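Flimgate Open Parts Bin, Grey, Model 546

Product group: small parts storage and kitting
Supplied by: Wullow
Colour: grey
Lid: none, sold separately

Overview

The Flimgate 546 is an open-topped bin for bar stock, cut lengths and finished parts waiting for the next operation. It is meant to sit flat on a bench or work table with its contents in a single layer, so that each piece can be seen and lifted out without moving the ones next to it. It can also be used on a shelf, provided there is enough room above it to reach in from the top.

The inside is plain. There are no moulded pockets and no fixed dividers, and the same bin can be used for bars one week and brackets the next. Where parts have to stay apart, use the Flutitach divider strips listed under Accessories.

Laying out bars

Short bars are best laid side by side with a gap between them. The gap should be wide enough for whatever is doing the lifting, whether that is a gloved hand, a pair of tongs or a gripper. Bars that touch along their length tend to be lifted in pairs, and the second one then drops back out of line.

Colour is the simplest way to separate two part numbers in one bin. A common arrangement is red for one part and dark green for the other, in equal numbers, so that a finished kit leaves the bin empty. Mixed colours should be agreed with the people at the next station before the bins are filled, and the key written on the bin card. 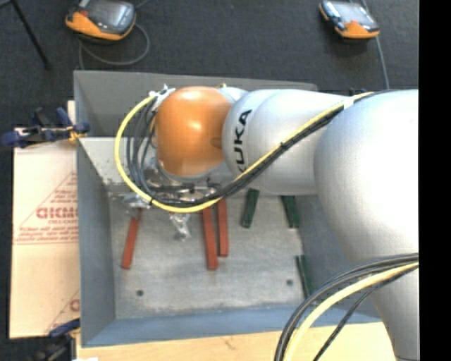

Bins used for kitting should be returned to the same position each time. Two strips of tape on the bench are enough for hand work. For repeated picking from fixed positions, fit the Triantafyllou corner stops, which hold the base at all four corners and allow the bin to be lifted straight up. They do not lock. A bin that needs to be held down against upward pull should be clamped by other means.

Specification

Order code: 546
Type: open bin, single compartment
Colour: grey
Maximum evenly spread load: 30 kg
Maximum load when carried by one person: see your own site rules
Pack quantity: 3
Stacking: empty only
Card holder: clip-on, not included

The load figure applies to a bin standing on a flat surface that supports the whole of the base. It does not apply to bins on open racking or on roller track. For those uses ask for the load sheet – it gives separate figures for each type of support.

Filling and emptying

Lower heavy bars in one end first. Dropping them flat marks both the bar and the base. Marks in the base are not a fault and do not affect the load figure, but a cut or split does, and a bin with either should be taken out of use.

Do not fill above the rim. Parts standing proud of the rim will foul a bin set down on top and are easily caught by sleeves or trailing leads.

Cleaning

Wipe out with warm water and a mild detergent, then dry before refilling. Swarf should be brushed out first, as wiping drags it across the base. Solvent cleaners are not recommended. Oil left under bars makes them slide when the bin is carried, so check the base at each refill and not only when the bin looks dirty.

Accessories

Flutitach divider strip, plain, cut to length
Flutitach divider strip, slotted, for bars
Triantafyllou corner stops, set of four, with screws
Clip-on card holder, clear
Flimgate lid, grey, fits 546 only

The slotted strip is the better choice where bars of one size are used all year. For mixed sizes use the plain strip and space it by hand.

Ordering and changes

Packs are not split. Mixed orders of bins and accessories are sent together unless you ask for part delivery. Order by code – the description on its own is not enough, as the earlier bin had the same name and a different base. Corner stops for the earlier bin do not fit the 546. The change was made in August, and remaining stock of the old stops is held under code 53.

Technical questions, including requests for the load sheet, go to Montri Chuensuk at the Wullow parts desk. Please give the order code and say what the bin will stand on.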